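**Bononia Bottlers says "payment plan" from Neagu leaves 150 workers with nothing in writing**

*For release: February*

PULTEVERO. The Bononia Bottlers' Association, which speaks for small drink makers and the people who work for them, today asked the Pultevero revenue office to publish the terms it says it has offered to Neagu Soft Drinks, whose plant has now stood idle for 12 weeks in a row over unpaid sugar duty.

Both sides have told reporters that a deal is close. They said the same thing before the holidays, and again last month. The Association has yet to see a signed page from either of them.

"We keep hearing the word 'framework,'" said Rosalía Iglesias, who chairs the Association. "I have asked for the framework. I was sent a one-page letter that says talks are going well. My members can't take that to a bank."

Neagu's 150 line workers, drivers and cleaners were sent home when the office sealed the filling hall. The company said at the time that the closure would last a few days. Wages were paid for the first month. Since then staff have received two text messages, both thanking them for their patience.

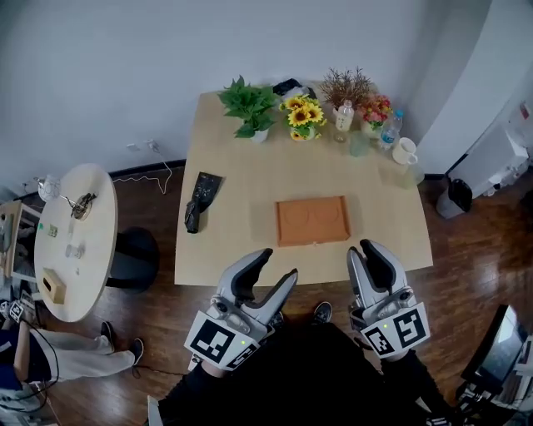

The revenue office says Neagu owes duty for 13 quarters. The company does not dispute that it fell behind, but it does dispute how late fees were added, and it says one large payment was credited to the wrong account. The Association takes no position on the sum. It does question how a debt could grow for 13 quarters before anyone at the office thought to send more than a reminder, and why the answer, when it came, was to close the only part of the business that could earn the money to pay.

It also has questions for the company. Neagu opened a new depot in Aveck during the period when the duty was going unpaid. Management has described the depot as "self-funding." No accounts have been shared to support that claim.

"Maybe it is self-funding," said Dong-hyun Nam, who has run the number two filling line at the plant and now represents the night shift. "I'd like to see the books before I clap. We were told the debt was under control too. I was told that to my face at six in the morning, and the seals went on the doors by noon."

The closure has spread well past the plant gates. The Association wrote to its members and to shops that stock Neagu drinks, and received 203 replies. Many shop owners said they had filled the shelf space with imported brands and saw little reason to change back. Several fruit growers near Aveck said they were still waiting to be paid for last season's crop.

"A reopening date would help me plan," said Yasir Ansari, who supplies lemons to the plant. "A promise of a reopening date does not. I have had three of those."

The Association is asking for the following before the end of the month:

- the full text of the payment offer, with the schedule and the late fees shown separately
- a written statement from Neagu on back wages, signed by a director
- the accounts for the Aveck depot
- a limited permit that would let one filling line run while talks go on, with duty paid on each load before it leaves the yard
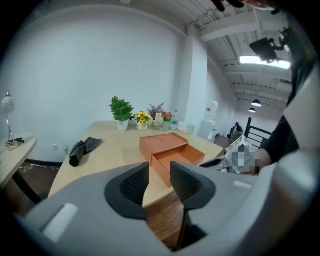
*Tabletop with an open orange-brown box and a folded umbrella.*

The revenue office has said in the past that limited permits are hard to police. The Association notes that the office already has two inspectors posted at the plant, watching a line that does not run.

Iqra Sial, who handles tax matters for the Association, said a deal without a public schedule would be treated with caution. "If they sign something and keep it in a drawer, we will be back in this spot by summer," Sial said. "I would be glad to be wrong about that."

**Press contact:** Shoaib Memon, Bononia Bottlers' Association, Pultevero. Calls are taken from 9 a.m. to 4 p.m. Copies of the Association's letter to the revenue office are available on request. The office has not yet replied to it.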